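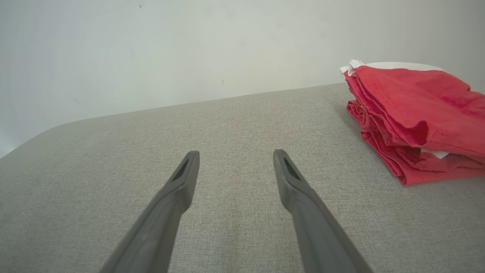 Light gray upholstery, the tweedy one. Rounded corner at the left.

Living room, December

Quick page before I lose the notes again. Room is mostly done, people keep asking about the fabric so the fabric goes first. Rest is words for now, in no particular order. Sizes and shop names where I remember them.

The fabric
Called Puson on the swatch card. Light gray but warm, more greige than gray if you hold it next to anything properly gray. Fine weave, lighter and darker threads mixed together, so up close it's speckled and from the doorway it just reads pale. We went back and forth on this versus a flat wool for most of a month. Flat wool shows everything. Toàn Phí, who did the covers, said go speckled if anybody in the house eats toast. We do.

The line
There's a faint darker line running back through the fabric, you can sort of see it in the picture. Seam or just a crease, I've had both opinions from people standing right over it. Steamer is on the list. If it's still there after the steamer it's a seam and I'll stop asking.

The corner
Big soft rounded corner, my favorite bit of the whole thing. The old one had square corners at exactly shin height. Had the bruises for 4 years. Toàn said the round ones are slower to cover because you have to ease the fabric around and keep the weave from going crooked. Looks easy when its done, it was a lot of pins.

The wall
Pale, little bit of it shows past the corner. Paint is from Bralterex, leftover tin from the hallway so no I don't have the shade name, label got painted over. Two coats. Should of done the skirting at the same time, didn't, will regret it in spring.

What it cost
Covers came to 295 in labor, fabric on top of that. Had a quote from a bigger place for 400 and they wanted it for six weeks. Toàn had it back to us a lot quicker and brought the offcuts in a bag, which I hadn't thought to ask for. Offcuts are in the hall closet, top shelf, behind the vacuum bags. Writing that down mostly for me.

The rug
Somano, flat weave, dark blue going to black at one end. Rolled up while the furniture was out and it still has a curl at the short side. Books on it overnight helped a bit. Don't put the heavy atlas on it, the cover is red and I don't trust it.

The lamp
Kinnunen floor lamp, secondhand. Shade is new, the old one had a scorch mark. Warm bulb makes the upholstery go almost beige in the evening, cold bulb turns it blue-ish and a bit dentist. Stayed with warm. If you're choosing a swatch look at it under your own lamp at 7 in the evening, the shop lights are no help at all.

Swatches we didn't pick
Oatmeal, too yellow. Charcoal, lovely, but every cat hair in the county would be on it. A green my sister pushed hard for and still brings up. There was a lighter version of Puson too, almost white at the far end of the card, and I did think about it for an afternoon. Then somebody spilled coffee in the kitchen and that was that.

Cleaning, what Toàn told me
Vacuum with the soft brush, go with the weave. Blot, don't rub. Try any cleaner on an offcut first and let it dry all the way before you decide, wet patches on this stuff look awful and then dry fine apparently. No bleach obviously. Haven't had to do anything besides the vacuum so far.

Pillows
None yet. Had the old ones out to try and the rust colored pair was close but not right, too orange against the greige. Thinking dark blue to go with the rug, or a plain linen. Open to ideas, somebody suggested mustard and I'm considering it.

Curtains
Old ones, washed and back up. They shrank a little. Hem is going to be let down when I find the good thread.

Questions I've had a few times already
Is it scratchy? No. Bit of texture on bare legs but not itchy.
Does it pill? Too early to say, ask me next winter.
Does the dog go on it? The dog is not supposed to go on it.
Can you get Puson by the yard? We ordered through Toàn, so ask him. Order a bit over, the rounded ends eat more than you'd think and matching a second roll is a pain.
Would I go lighter? No, this is as light as I'd dare.

Still to do
Skirting. Steamer on that line. Felt pads for the feet, bought the wrong size, have to take them back. Hang the mirror, which has been leaning in the hall since the fall and everybody walks past it sideways. Find out where the other curtain tieback went.

More pictures when the mirror is up and the light is better, mornings are pretty dim right now. Send me a note if you want Toàn's number, he's booked till after the holidays but he does answer.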